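Subject: Re: [gripper-users] Left finger closes later than the right
From: Zarmeena Abbasi

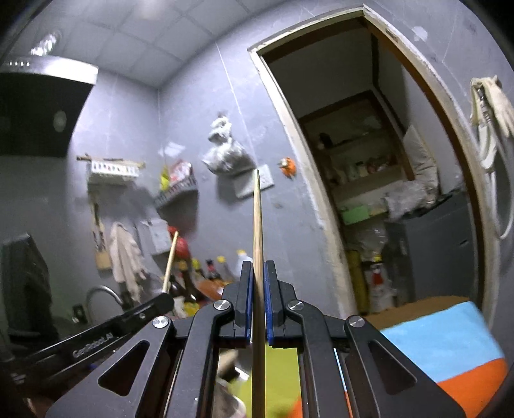 Closed on a thin wooden stick, blue pads fitted.

Hello Fuchs and all,

On Saturday Fuchs wrote:

> Our hand-held gripper has got the same trouble you described in June.
> The left finger arrives later than the right and thin parts are turned
> when it closes. I have already changed the pads, no improvement. Did
> you find the cause? Must I take the linkage fully apart?
> Also, which test piece do you use? We use a pen.

I have found the cause on ours, and you do not need to take everything apart. It was the pivot screws. One was tighter than the others, so this side of the linkage was slow.

What I did, in the order I did it:

Loosen all four pivot screws by a quarter turn. Move the fingers by hand, open and closed, 20 times. If you feel a hard point, stop and clean the joint before you continue. Ours had dust from cardboard inside.

Tighten each screw until the side play is just gone, then go back a very little. I go crosswise, not around. Put a paint mark on the head and on the arm, so you can see later if it has moved.

Clean the pads with a damp cloth and wait until they are dry. Please no alcohol, our first pair became shiny from it and lost grip.

For the test piece I prefer a thin wooden stick with a pointed end to a pen. Hold it upright, close slowly, and watch the tip against a plain wall. When the fingers meet unevenly, the tip goes to one side and you see it immediately. With a pen the clip disturbs, and the barrel is too thick to show a small error.

I repeat this 11 times and turn the stick a little each time, in case the stick is not straight. After that I do 200 closings and look at the paint marks again. Our log is now at 1450 closings since the adjustment and the marks are still in line.

One question from my side. Grello at Prellstead told me he puts a thread locker on these screws. I am afraid it will creep into the joint. Has somebody tried the low strength type? Cutari, I think you wrote something on this last year but I can not find it in the archive.

Kind regards,
Zarmeena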